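# Section 3: Washing and drying your knitted gloves and liners

Welcome to the third part of the Turnholm Drying Cabinet guide. If you have followed the first two sections, your cabinet will be level, plugged in and standing a hand's width from the wall, and we can get on to the part most people bought it for, namely all those woolly things that come home from a winter walk in a sorry state. 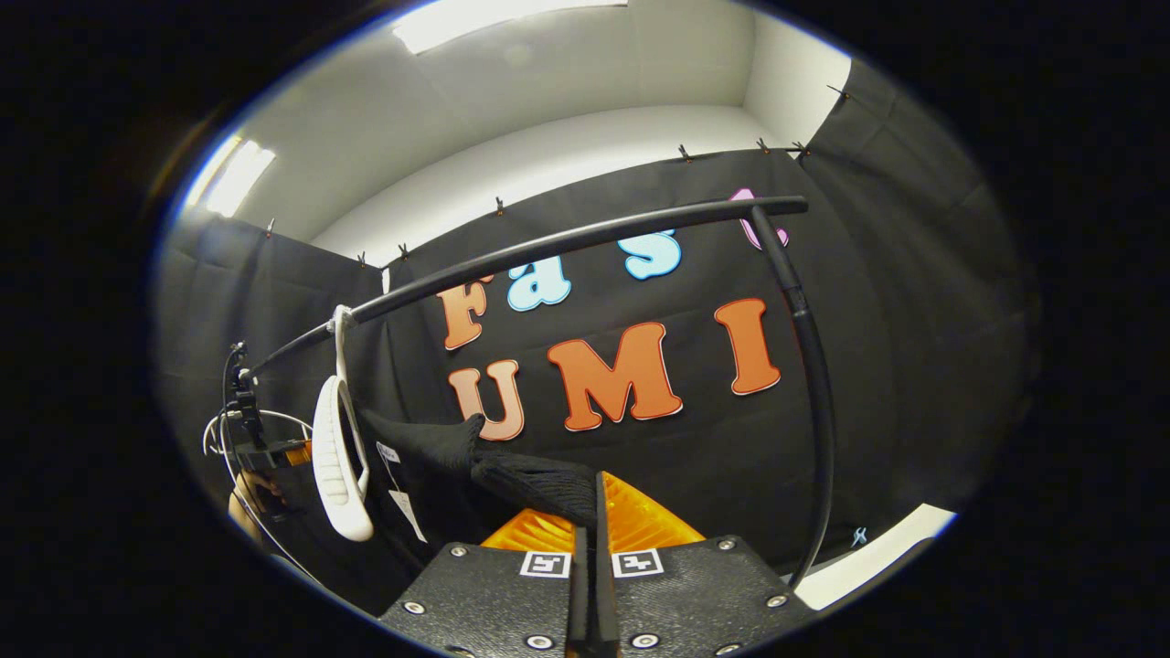
Knitted items need a little more patience than coats and boots do. They hold a surprising amount of water in the fingers and cuffs, and they will happily take on whatever shape you leave them in, so a few minutes spent at the start will save you a good deal of tugging later on. Please read right through the section once before you begin (we know, we know, but it is not a long one).

## Before you start

You will need:

- the slatted shelf, marked Hekar on its front rail
- the glove pegs from the small cloth bag
- a clean, dry towel, preferably an old one that won't shed fluff
- a basin, and a mild liquid soap meant for wool

Look at the label inside the cuff. If it says the item must not be washed by hand, stop there and follow the maker's advice instead of ours. Leather palms, glued patches and heated linings should never go in the cabinet on any setting but **Air only**.

> **Caution:** Take batteries out of heated gloves before washing or drying them. Check the little pocket inside the cuff as well, where a spare is easily forgotten.

## Washing

1. Fill the basin with lukewarm water, deep enough for the gloves to sit well under the surface. Stir in a small capful of soap.
2. Put the gloves in and press them gently up and down. Please don't rub the palms together, tempting as it is when there is mud on them, or the wool will felt.
3. Leave them to soak while you have a cup of tea. Very dirty gloves can have a second basin of clean soapy water.
4. Rinse in water of the same warmth until no more suds appear. A sudden change from warm to cold can shrink wool.
5. Lay the gloves flat on one half of the towel, fold the other half over, and roll the whole thing up like a Swiss roll. Lean on it with your forearms. Do not wring.

*Note:* Dark wools often give up some dye in the first wash or two. Keep them away from pale things until the rinse water stays clear.

## Loading the cabinet

1. Slide the slatted shelf into the upper runners until you feel it click on both sides.
2. Ease each finger back to its proper length and smooth the cuff flat. Thumbs tend to fold inwards, so do check them.
3. Push a peg into each glove, rounded end first. For children's sizes, leave the pegs out and lay the gloves straight on the slats.
4. Leave a gap between items so the air can get round them. Two half-full loads dry more evenly than one crowded one, and they usually finish sooner too.
5. Close the door and press until the Femus latch catches. The fan will not start with the latch open.

## Choosing a setting

| Item | Setting | Check after |
|---|---|---|
| Thin liners | Low | 57 minutes |
| Thick wool gloves and mittens | Low | 2 hours |
| Leather or glued palms | Air only | overnight |

The times are for one layer on the shelf. The cabinet draws 300 watts on Low, so it can share an ordinary socket with a lamp or a radio, but please keep it off an extension lead that already has a heater on it.

> **Caution:** The back panel becomes hot in use. Keep small fingers and paws away, and let the cabinet stand with the door open for a while before you wipe it down.

## If the fingertips are still damp

This is the question our helpline hears most often from October onwards, and it is nearly always the pegs. Take them out, turn the cuffs back once, and give the gloves another half hour on Low. If they are still damp after that, the filter probably wants cleaning, and you will find how to do it in Section 5.

Should the pegs be missing from your box, write to Mulugeta Kahsay at Mac Carthaigh Household, whose address is inside the back cover, and he will post you a set. Please include the serial number from the bottom of the door.

*Section last revised April 2020*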